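Grasping small things: the Stallmont student arm project

Hernán Llanos supervises the second-year robotics project at Stallmont, a one-term course in which students set up a desktop arm, collect their own demonstrations and train a controller to pick up toy building blocks. We spoke in the workshop in September, shortly before a new group was due to start.

The course has been running in its present form for three years. Before that, students programmed a fixed pick-and-place cycle with taught positions. Llanos dropped the exercise after noticing that most of the reports were identical.

"They would jog the arm to a point, save the point, and play it back," he says. "If you moved the block by a finger's width it closed on air. That is a useful lesson for one afternoon. We were spending a whole term on it."

Each group is now given an arm, a two-finger gripper, a wrist camera and a mixed set of wooden blocks. The arm mounts and the software that records the joint angles were written in-house under the name Medum. It is not elaborate. It stores one picture and one set of joint positions at a fixed rate, and writes them to a folder that the students can open and read without any special tool.

"I wanted the files to be boring," Llanos says. "If a run goes wrong, they should be able to open it and find the moment where it went wrong. A student who can't read the data will blame the model every time."

Data

Last year's class recorded 3,069 attempts. After checking, 1,893 were kept. The rest were removed for ordinary reasons: the operator hesitated for too long, the recording was stopped before the block was put down, or the lighting was changed halfway through. Llanos regards the checking as the most valuable part of the course and gives it more marks than the final trial.

"The groups that threw away the most did the best," he says. "I would not claim that as a general rule. It was one class. But they had looked at every run, and they knew what was in the set."

Students are asked to vary the position and angle of the target block, and to leave other blocks nearby. Early groups tended to clear the table completely, and their controllers failed as soon as a second block was present. The written instructions now require at least one other block in view for most of the runs. Some of the blocks are printed as parts of houses, and these are treated as a separate case in the reports.

"A plain block looks much the same from each side," Llanos says. "A printed one has a front. You turn it and the camera gets a different picture, although the shape to be gripped is the same. We had one group whose controller was good on the window side and poor on all the others. They had put the blocks down with the window facing the arm each time, without thinking about it."

The approach taught on the course is to line the jaws up with the block first and to move in only once the block sits between the two tips. A brown cube with an arched window on its front is in that position here, with a purple block off to the right.
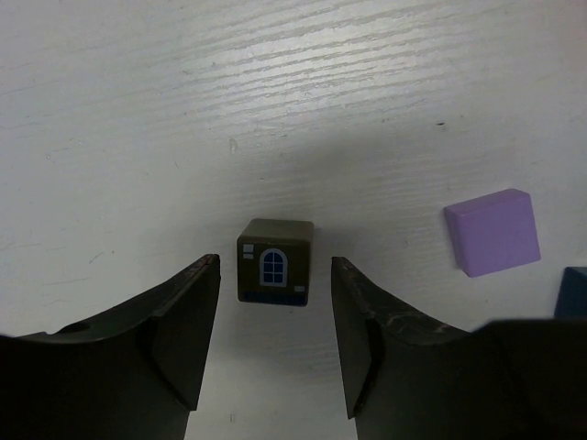 Marking and trials

The final trial consists of 20 attempts per group, with block positions drawn by lot. A run counts if the block is lifted and placed inside a marked area. There is no extra credit for speed. Llanos tried a time bonus in the first year and withdrew it when groups began to drive the fingers into the table.

"The fingers are cheap, but fitting new ones takes a morning, and then the calibration has to be done again," he says. "Slow is fine. I have no interest in fast."

The written report is limited to 900 words. It must include a table of failures, sorted by cause, and at least one failure has to be traced back to the recorded data. Reports that give only a success rate are returned.

Common problems

Asked what goes wrong most often, Llanos gives two answers. The first is a camera that has shifted slightly in its mount between recording and testing. The effect is a grasp that misses to the same side each time, and students often respond by recording more data. The course notes now tell them to compare an old picture with a new one before doing anything else.

The second is shadow. The gripper darkens the nearest part of the table, and a dark block placed there is harder to pick out than the same block further away. Groups are told to include such positions in their recordings and to report them separately.

"It is in the notes, and they still find it out for themselves in week six," he says.

Next term

The new group will work with the same arms. One change is planned: two teams will exchange their recordings halfway through and train on each other's data. Llanos expects complaints about file naming. He has also asked for a second set of printed blocks, as the first set is used by every group and has to be booked.

Stacking has been left out again. "Perhaps the year after," he says. "They would need to place a block as carefully as they pick it up, and at present the marked area is quite generous."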